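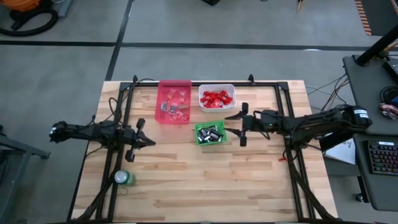
4. Oiling Your Butcher-Block Top

Now for the fun part! If your Welano top is already screwed down on its base and level (Section 3), you're ready for the first coat of oil, and this is the step where the grain really wakes up. Set aside an afternoon for it. July is lovely if you can open the windows.

You will need:
the tin of Welano top oil from the hardware box
lint-free cotton rags (old T-shirts are great)
sandpaper, 180 and 240 grit
a vacuum with a soft brush
gloves

4.1 Sanding

1. Take everything off the top and vacuum it well, including the joint along the back edge.
2. Sand with the 180 paper, always along the strips and never across them. Light pressure is plenty.
3. Wipe the whole top with a barely damp rag and let it dry for an hour. The surface will feel a little fuzzy. Good! Those are raised fibers and you want them up now.
4. Sand again with the 240. Go over the corners by hand, even if you used a machine for the rest.
5. Vacuum again, then run your palm over the wood. If you can feel dust, so will the oil.

Note: Strips in a glued top come from different boards, so some drink more oil than others. Dull patches after the first coat are normal.

4.2 First coat

6. Stir the oil slowly with a flat stick. Don't shake the tin.
7. Pour a small puddle, no bigger than your hand, and spread it thin with a folded rag. Add more as you go.
8. Do the end grain twice. It soaks up oil like a sponge and it's also where water gets in first.
9. Wait 15 minutes, then wipe off everything that still looks shiny. Keep turning the rag to a clean side.

CAUTION: Oily rags can heat up and catch fire by themselves. Lay them flat outdoors, away from anything that burns, or drop them in a metal can of water with a lid. Never leave them in a pile.

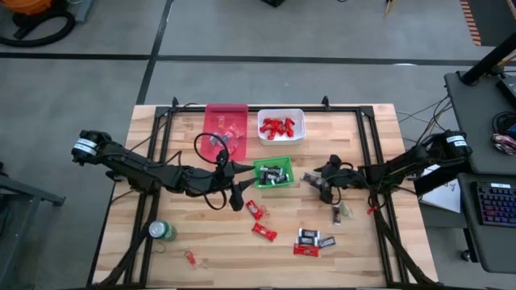

Page 14

4.3 Second coat and drying

10. Leave the top overnight. If it still feels tacky in the morning, give it until evening.
11. Rub it lightly with the 240 paper, vacuum, and repeat steps 7 to 9. Two coats are enough for a desk or hobby bench. For a kitchen, do a third (go on, you'll love the depth it gives).
12. Keep the top clear for two full days. Light use is fine after that, but hold off on wet glasses for a week.

Note: The 100 ml sample tin covers a side table and not much else. For a full-size top, use the large one.

CAUTION: Don't clamp anything straight onto fresh oil. Slip a scrap of wood under each jaw. The same goes for Clamex clamps with the soft pads, which can leave gray rings.

4.4 Looking after it

Wipe up spills as they happen and clean with a soft cloth and a drop of dish soap. When water stops beading, it's time for another thin coat. No need to redo the whole top if only one spot looks tired: sand that spot, feather out the edges, oil, wipe, done.

Go to Section 5 for fitting the drawer runners.

1,226 shares | 3 comments

Ghada Awad
Did the end grain twice like it says and wow, what a color. Can I use the same oil on the legs?

Meinrad Ruchti
@Ghada I did mine with it, beech legs, no trouble. Wipe them off well though, the oil runs down and collects at the foot.

Lamduan Jaidee
Step 3 is so worth it. I skipped it on my first top and had to sand the whole thing again.

We use cookies to remember your language and region. Accept all | Settings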